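The man who runs the kitchen side of Entwistle, a small home goods shop in Stovlow, does not like the word "declutter." He winced when I used it. I had come to ask him about the advice his own trade keeps giving: buy fewer things, buy better things, and you will cook more.

"I've sold people the better things," he said. "They come back and tell me they're still ordering takeout."

I wasn't sure I believed him either. A shopkeeper who talks down his own stock can be running a different kind of sales pitch, and I told him so. He shrugged and said I was welcome to leave without buying anything.

## The one good pan

His main complaint is with the idea that a short list of fine tools makes a cook. He keeps a skillet behind the counter that sells for more than I spend on groceries in two weeks. He calls it a good skillet. He doesn't own one.

"What gets you cooking is being hungry at 6 and having an onion in the house," he said. "I can't put a price tag on an onion like that."

I asked about the claim, printed on a card near his own register, that the average home holds 1,000 kitchen items. Where did the number come from?

"The supplier sent the card," he said. "Plasel. I never asked them." He took it down while we were talking, though I noticed he put it in a drawer and not in the trash.

## Small rooms

He lived for 15 years in an apartment in Plasirmont with a kitchen he describes as a hallway with a sink. He says he cooked more there than he does now, in a house with a real counter. I pointed out that he was younger then and had less money for restaurants. He thought about it for a while.

"That's probably most of it," he said.

Where he does hold firm is on storage. Cupboards, he says, are where plates go to be forgotten, and he would sooner see a few dishes up on the wall, behind plain wire, where a hand can find them.
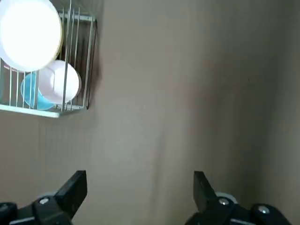 ## What he would tell a beginner

Not much, as it happens. He would have them eat the same supper until they're sick of it, then change one thing. He wouldn't send them to a shop, his own included, until November at the earliest.

I asked whether he followed this advice himself.

"I had cereal last night," he said, and went to help a woman who was looking at the skillet.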